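4.3 Analyse d'une défaillance récurrente : l'accrochage du bord tressé

Parmi les incidents relevés pendant la campagne de janvier, celui que nous traitons dans cette section nous a demandé le plus de temps. Il concerne la tâche de transfert, dans laquelle le bras droit prend un objet dans un premier contenant et où l'objet doit finalement être déposé dans un second panier, placé du côté du bras gauche. Les deux contenants sont tressés. Ce choix avait été fait au début du projet Arkemari pour une raison simple : nous voulions des contenants de la vie courante, et des surfaces qui ne sont ni lisses ni planes.

La campagne comprend 300 essais de transfert, exécutés avec la politique décrite en 3.2 et sans intervention de l'opérateur, sauf pour les arrêts de sécurité. Dans 11 de ces essais, un doigt de la pince est entré en contact avec le bord du panier et y est resté accroché. Le nombre peut sembler faible. Cependant, les conséquences d'un accrochage sont plus graves que celles d'une saisie manquée : le bras continue sa trajectoire, le panier est entraîné avec lui, et le contenu peut être renversé sur la table. Dans deux cas, le seuil d'effort a été dépassé et le contrôleur a coupé le mouvement pendant que le panier était encore suspendu. Nous considérons donc cette défaillance comme une question de sûreté, et nous l'avons séparée des échecs ordinaires du tableau 3.

Le déroulement est presque toujours le même. Le bras descend vers l'intérieur du contenant avec les doigts ouverts. Si l'estimation de la position du bord est décalée vers l'intérieur, un des doigts descend sur la tresse au lieu de passer à côté. La tresse forme des creux en diagonale, et l'extrémité du doigt, qui est plate, peut s'appuyer dans un de ces creux. Lorsque la pince se ferme, le doigt tire le bord vers l'autre doigt. Le capteur de courant indique alors une résistance, que la politique interprète comme la présence d'un objet saisi. Elle passe à la phase de levage, et c'est à ce moment que le panier quitte la table.

Nous avons d'abord supposé un défaut mécanique. Farhad Pakzad a démonté les deux pinces et il a mesuré le jeu des articulations, qui restait dans la tolérance que nous nous étions fixée. L'échange des pinces entre le bras droit et le bras gauche n'a pas modifié la répartition des incidents. La deuxième hypothèse était une dérive de l'étalonnage entre la caméra du poignet et la pince. Nous avons répété l'étalonnage avec la mire Tehrani, deux fois à froid et une fois après une heure de fonctionnement, sans trouver un écart suffisant pour expliquer le contact.

La cause se trouve, selon nous, dans la perception. Le module de segmentation Prister a été entraîné sur 3000 vues, dont très peu montrent un contenant tressé vu presque à la verticale. Dans une telle vue, les parois inclinées et le fond ont des teintes proches, et le motif du tressage change d'une zone à l'autre. Le module place parfois la frontière du bord sur le pli entre la paroi et le fond, parfois au milieu de la paroi. Quand cette frontière est trop à l'intérieur, la paroi est classée comme surface extérieure, et la zone autorisée pour la descente est calculée avec une mauvaise limite. L'erreur est plus fréquente lorsque le panier est légèrement tourné par rapport aux axes de la table – c'est la situation habituelle, car nous ne fixons pas les paniers.

Un second facteur est l'ouverture de la pince. Pendant l'approche, les doigts sont largement écartés, et cette configuration a été choisie pour tolérer une erreur latérale sur l'objet. Elle augmente en revanche l'encombrement total de la pince à l'intérieur du panier. Pour un objet placé près d'un angle, la marge restante du côté de la paroi devient très petite, et une erreur de quelques millimètres suffit. Parmi les incidents que nous avons pu rejouer image par image, la majorité correspond à un objet situé dans un angle ou contre une paroi.

Trois modifications ont été introduites. Premièrement, l'ouverture maximale pendant la descente est limitée à 70 % de la course dès que la cible se trouve près d'une paroi. Deuxièmement, la fermeture est précédée d'une vérification de hauteur : si l'extrémité des doigts est au-dessus du plan du bord, la fermeture n'est pas autorisée. Troisièmement, une surveillance de l'effort vertical a été ajoutée au début du levage, avec un seuil bas, de sorte que le bras s'arrête et redescend avant que le panier soit entraîné. Cette dernière fonction a été écrite par Kamran Akbari dans le superviseur Hustaline, et elle est indépendante de la politique apprise. Nous insistons sur ce point : une protection qui utilise la même segmentation que la commande aurait les mêmes erreurs.

Ces modifications ne corrigent pas le module de segmentation. Elles réduisent l'effet de son erreur, avec un coût : la descente est plus lente, et certains objets proches d'un angle sont abandonnés alors qu'ils auraient pu être saisis. Un nouvel entraînement avec des vues verticales de contenants tressés est prévu. Nous n'avons pas non plus étudié le cas d'un contact avec la face extérieure de la paroi, qui n'est pas apparu dans cette campagne mais qui reste possible lorsque les deux bras travaillent en même temps. La figure 6 présente le poste de travail et la vue du poignet dont il est question dans cette section.

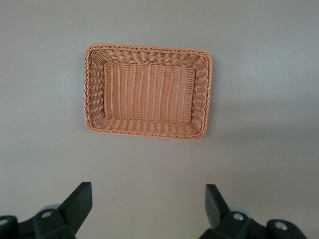
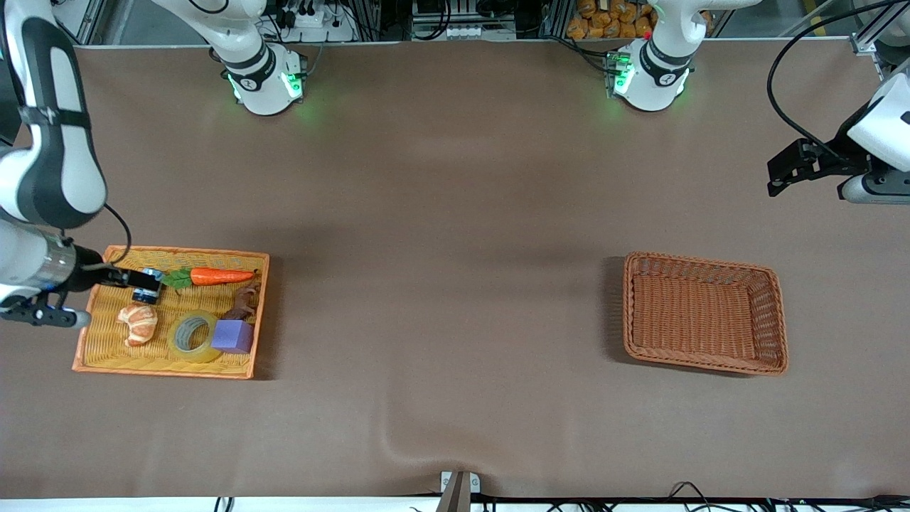 Figure 6. Première image : panier tressé vu par la caméra du poignet, doigts ouverts. Seconde image : poste à deux bras, avec la pince droite au-dessus du contenant garni et le panier vide à droite de la table.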